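Jan 4, 2026

The ironing pile and me

So the holidays are over, the tree is out on the curb, and I have finally faced the chair. You know the chair. Ours lives in the corner of the bedroom and hasn't been sat on since September. It holds everything that is too clean for the hamper and too wrinkled for the closet, plus one bath towel that I can't explain.

I put on an old radio show, dumped the whole heap on the bed and started sorting. Octavio wandered in, looked at the bed, and wandered right back out again (smart man). His work shirts went in one pile, T-shirts in another, and then there was my own pile, which was mostly white. I buy white tops the way other people buy coffee. They go with everything, they look so crisp in the store, and then I get them home and they crumple if I so much as look at them!

My aunt Carleen folded everything the minute it came off the line, right there in the yard, with clothespins in her mouth. I used to think that was fussy. Now I'm standing over a mountain of laundry in January and I think she was on to something.

The sleeveless ones give me the most trouble. With sleeves you have something to tuck in. Without them the shoulders slide all over the place and the armholes go wavy, and by the time I've got one side neat the other has come undone. I've started spreading each one out first and smoothing it with my hands before I even think about folding. 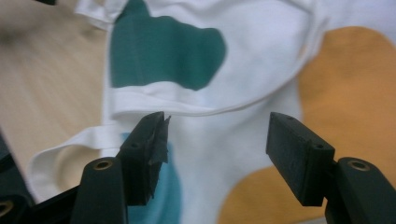
Do you have to iron a sleeveless top before you fold it?
Most of the time I don't. I lay it face down, smooth it from the middle out toward the side seams, fold each side in so the straps or shoulders line up, and then fold it up from the hem. If it's a stiff cotton with deep creases I'll give it a quick press, but a soft knit usually relaxes by itself in the drawer.

I did get the iron out for two of Octavio's shirts and a linen thing I wore once to a wedding in Clodambridge. The linen thing fought back. I ironed the front, flipped it, ironed the back, and found I'd pressed a brand new crease into the front. It's on a hanger in the bathroom now and the next long shower can have a go at it.

Everything else is in drawers! I stood my tops up on their edges this time, like files, so I can see all of them at once. Turns out I own three that are pretty much the same, and I'd been meaning to buy another. The bath towel went back to the linen closet. The chair already has a cardigan on it, but it's only the one and I'm wearing it again tomorrow.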